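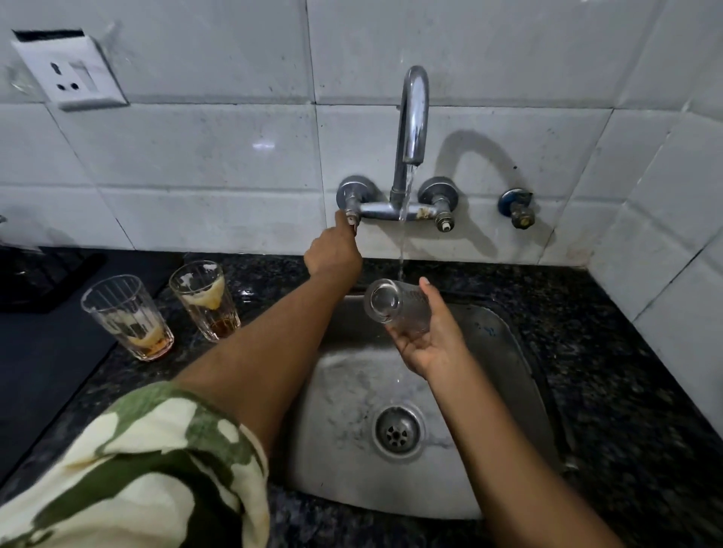 Wall-mounted mixer over a steel sink, with the water running in a thin stream.

Hard water in the kitchen: what I do about it

Our town has very hard water. When we moved here I did not know what this means. I come from a place where the kettle stays clean for years, and after the first month in this house I thought our kettle was broken, because white pieces were swimming in my coffee. A neighbor laughed and told me to buy vinegar. Since then I have read a lot, spoiled a few things, and collected the methods which work for me. I write them down in the order in which I needed them.

First find out how hard your water is

The water company must tell you if you ask, and many have it on their website. Ours wrote back that we have 282 milligrams per liter, counted as calcium carbonate. Anything over 180 is usually called very hard, so we are far inside this group. You can also buy paper test strips. You dip the strip, wait for the time written on the packet, and compare the color. The strips are less exact, but for household purposes they are enough.

If you have a well, your number can change with the season. Test it once in spring and again in August or so, when the ground is dry.

The kettle

Fill it halfway with water and add the same amount of plain white vinegar. Bring it nearly to a boil, switch it off, and leave it for one hour with the lid open. Stay near it the first time because the vinegar can foam up. Pour it out, rinse, then boil clean water once and throw this water away too. If you still smell vinegar, boil one more time.

Citric acid has less smell and I prefer it now. I use one heaped tablespoon of powder for a full kettle. The powder is sold with the canning supplies, and it is much cheaper there than in the small packets marked "descaler," which often have the same thing inside. Read the label.

Do not scratch the bottom of the kettle with a knife or steel wool. I did this with our first kettle and afterward the scale came back twice as fast, as it seems to me, and it was sitting in the scratches.

Aerators and weak flow

If the water comes weaker than before, or it sprays to the side, look at the end of the spout. Most faucets have a small screen there, called an aerator. It catches sand and pieces of scale. Wrap a cloth around it so the pliers do not mark the chrome, turn it counterclockwise when seen from below, and catch the parts in your hand. Close the drain before you start! The rubber ring is small and it rolls.

Take a picture with your phone of the parts in their order. Mine has a housing, a plastic insert, a screen and a ring, and I once put the screen upside down and had water on my shirt. Soak the metal and plastic parts in vinegar for 30 minutes, brush them with an old toothbrush, rinse, and put them back. Hand tight is enough. If it drips at the thread, change the ring.

When the flow is weak only on the hot side, the aerator is probably innocent. Look at the shutoff valve for hot water first. Perhaps somebody has closed it halfway. After this look at the water heater.

Marks on chrome

The white ring around the base of a faucet is scale, and it goes away with a paper towel soaked in vinegar. Wrap the towel around the place, press it so it sticks, and wait ten minutes. Not longer. Chrome is a very thin layer, and if it is already damaged somewhere, acid will go under it and make the damage bigger. Rinse well and dry.

Brown marks are a different matter. They can come from iron in the water, and then they wipe off with the same method. If the mark is rough to the fingernail and comes back in the same place after a few days, the metal below is probably rusting or there is a slow leak from a joint. Dry the place completely in the evening, put a piece of dry toilet paper around it, and look in the morning. If the paper is wet, you need a new seal, and no cleaner will help you.

Never use bleach together with vinegar or with any other acid. The gas is poisonous. I keep them in different cupboards so that I am not tempted on a tired day.

Granite and other stone

Vinegar on the faucet is fine, but vinegar on the countertop is a risk. Real granite resists acid quite well, but the sealer on top does not like it, and some stones which are sold as granite contain minerals that will become dull. Marble and limestone are damaged in minutes. I lay a folded dish towel around the sink before I begin, and I wipe the stone with clean water after.

For the white line that grows where the sink meets the stone, I use a plastic scraper (an old bank card also works) held very flat, with a drop of dish soap. It takes patience. Do a little every week and it never gets thick.

To check the sealer, put a spoon of water on the stone and wait ten minutes. If the place gets dark, it is time to seal again.

Glasses and cups

There are two kinds of cloudy glass and you should know which one you have before you spend an evening on it. Rub a little vinegar on the glass with your finger. If the spot becomes clear, the cloud was scale, and you can soak the whole glass in warm water with a cup of vinegar. If nothing changes, the surface itself is etched, mostly from the dishwasher, and it will stay like this. We keep such glasses for toothbrushes.

Tea makes its own problem. In hard water the tea forms a film with the minerals, and this film holds on to the glass much more than in soft water. It is worst in glasses with ribs or a pattern. The best help is simple: rinse the glass as soon as you have finished drinking, before the tea dries.
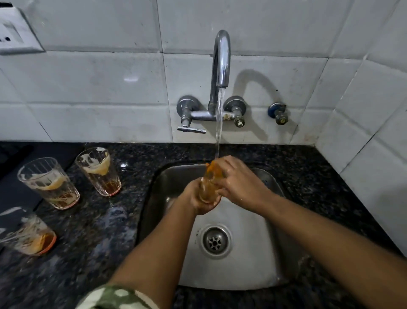 For old tea stains I make a paste from baking soda and a few drops of water, rub it with a soft cloth, and use a bottle brush for the bottom. Denture tablets also work well in narrow glasses and in thermos bottles, where the hand does not go in. One tablet, warm water, two hours. Wash with soap afterward.

Do not put baking soda on cups with a gold line. The line will go away little by little.

Something I learned from the plumber

Iestyn Beddoe put in our water heater, and while he was waiting for the tank to fill he gave me a small lecture. He said to turn down the temperature. Scale comes out of the water faster when it is hotter, and many people have the heater set much higher than they need. Ours is now at 120 degrees Fahrenheit. He also told me to drain some water from the bottom of the tank every year. The first time it looked like milk with sand.

He wanted to sell me a softener too. I got a price from Allum, which was a little over $1,000 with the installation, and one from Kukness, which was higher but included the first year of salt. We did not decide yet. My husband says that for this money we can buy vinegar until we are both ninety. A friend who has a softener from Morris is content with it, but she must carry the heavy salt bags down to the cellar and her back is not good. Also, people who must eat little salt should ask their doctor before they drink softened water, or leave the kitchen cold tap without softening.

What did not work for me

Lemon halves. Everybody recommends them. They work a little, they are expensive compared to vinegar, and the small pieces of pulp dry on the faucet.

Cola in the kettle. It does remove scale, but it is sticky and then you wash the kettle three times.

A magnet around the pipe. I bought one from a catalog and had it on the pipe for 3 months. I could see no difference at all, and I sent it back.

Clastex spray. It is good on shower glass, I still use it there, but in the kitchen the smell was too strong for me and I do not like to have it near food.

The small habits

I keep a dry cloth next to the sink only for wiping the faucet. In the evening, when the dishes are finished, I wipe the spout, the handles and the edge of the sink. It takes one minute. Scale is made from drops which dry, so where there are no drops there is almost no scale.

Empty the kettle at night and leave it open.

Do not leave a wet sponge on the steel. It makes a ring, and if the sponge has a steel side it can leave rust as well.

Once a month I do the vinegar things all together, kettle, aerator and faucet, so the kitchen smells like pickles only one time.

Updated Dec 18, 2023: a reader asked about the coffee machine. Please use the descaler which the manual names. Some machines have aluminum parts or seals inside that vinegar can attack, and you may lose the warranty. For our simple drip machine the manual allows citric acid, 3 level teaspoons to a full tank, and after it two tanks of clean water. Let the powder dissolve completely before you pour it in.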